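Skukdale Shared Workshop
Progress report to the Laryea Fund: two-arm helper build, September

Dear all at Laryea,

Thank you again for your patience with us over the winter, and for the biscuits, which did not last the afternoon. I'm pleased to say the build is in a much happier place than when I last wrote.

Where the money went

Of the 1,170 dollars you granted us, 1,000 has now been spent, nearly all of it on wiring, connectors and the replacement wrist bearing from Drudine. The bearing took its sweet time getting here – I had all but given up on it – but it has gone in nicely and the left arm no longer grumbles when it turns over.

What we've been working on

Most of our evenings have gone into grasping. We'd been practising on plain blocks, and I felt we should move on to the sort of odds and ends you'd find in anybody's kitchen drawer or toy box. The gridded tablecloth has been a real help with setting things out, and we've settled into sessions of 90 minutes, with a cuppa in the middle. The handheld fan is my favourite of the lot, as its handle and round grille ask for quite different grips.
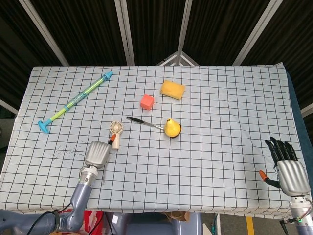 What comes next

We'd like to tidy the cabling, then try passing an object from one hand to the other. The Tramgate mob have kindly offered to look over our control code, and I'll write again once they have. You're welcome to drop in any time after 2 pm.

Warm regards,
Verna Dvorak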